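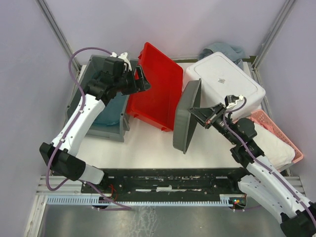 Handout 7, page 1 of 3

Household and Shop-Floor Chores: What Two Arms Can Do So Far

Read this before the session. The cell used for the exercises has two arms on a shared rail, each with a parallel gripper, and a table of bins, a tray, a basket and some cloth. Every item on it came from an ordinary store. Keep that in mind when you read claims about robots in kitchens and stockrooms. The parts that give trouble are cheap plastic and fabric.

1. What counts as a chore

For this course a chore is a short job that a person does without instructions and that ends in a state you can check. Putting a lid on a bin is a chore. So is folding a towel, clearing a table into a basket, or standing a tray up to get at what is behind it. "Tidy the room" is a list of chores plus a set of opinions about where things go, and we leave it out until Handout 11.

Shop-floor chores are treated the same way. Kitting, tote changes and returns sorting look different from housework, but the motions overlap a great deal. A worker who nests empty totes at the end of a shift and a person who stacks food containers in a cupboard are doing nearly the same thing with their hands.

2. Rigid parts

Rigid objects are the easy end. If the shape is known and the object sits flat, a parallel gripper will usually get it. Difficulty starts when the object has to be turned. A lid lying on a table offers the gripper a thin edge, pressed against the surface. A person slides it to the table edge or digs a fingernail under it. A gripper with two straight fingers has to tip the lid against something first, or have the other arm hold one side.

A lid held on edge is only halfway there. It still has to be laid over the bin, lined up at the corners and pressed down until it seats. Pressing is where many programs fail, since the arm is following positions and the job calls for force. Too little and the lid rides up at one corner. Too much and a light bin skids away.

Results from the Plaller bench, lid task only, all runs scored by the same rule:

Attempts: 1,000
Lid picked up and turned: 566 without a retry
Lid picked up and turned, one retry allowed: not scored in this set
Time limit per attempt: 70 seconds

The limit is generous. A person does it in two or three seconds while looking at something else. Do not compare the pickup figure with the Piltero figure in section 3. The tasks are different and so is the scoring.

3. Cloth

Cloth has no fixed shape, so there is no single place to grasp it. The same towel dropped twice gives two different problems. Most working systems lift the cloth by any point, let it hang, find a corner, take the corner with the second arm, and repeat until two neighboring corners are held. After that, folding is fairly routine. The search for corners takes most of the time.

The Piltero runs used one size of hand towel and counted a fold as good if the edges met within a finger's width. Around 553 folds passed before the gripper pads were changed. Towels were dropped onto a bare table each time, which is kinder than pulling one out of a basket where it is caught in the mesh or tucked under something else.

4. Clutter

One bin on a table is a demonstration. Several containers standing close together are closer to work. Three things change:

The arms block each other. Two arms on one rail share the space in the middle, and a path that is free for one may not be free when the other is holding something up.

Objects hide objects. An upright tray covers whatever is behind it, and the arm itself covers more. A single camera will lose sight of the goal at some point in most jobs.

Contact is normal. People push things aside with the back of the hand. Most planners treat any touch outside the fingers as an error and stop.

5. Cables

Students skip this part and then lose an afternoon to it. A cable that runs from the gripper back along the arm needs slack at the wrist, and slack makes a loop. Loops catch on bin rims. Before each run, move the wrist through its full turn by hand at low speed and watch the loop.

6. So, can they do it yet?

For one known chore, in a fixed cell, with someone near the stop button: often. For the same chore on a different table with different bins: sometimes, after more training runs. For a mixed afternoon of chores in a home nobody has measured: no. The Toledo line takes the sensible middle course. Arms do the tote changes, and people deal with lids that will not seat and anything made of fabric.

Before the session

Pick one chore you did today and write it out as steps, with one line for each contact between hand and object. Mark the steps that need two hands. Mark the steps where you could not see what you were touching. Bring the list on paper.

Further runs on the Tinville cell are scheduled for June. Sign-up is on the course page, two people to a slot.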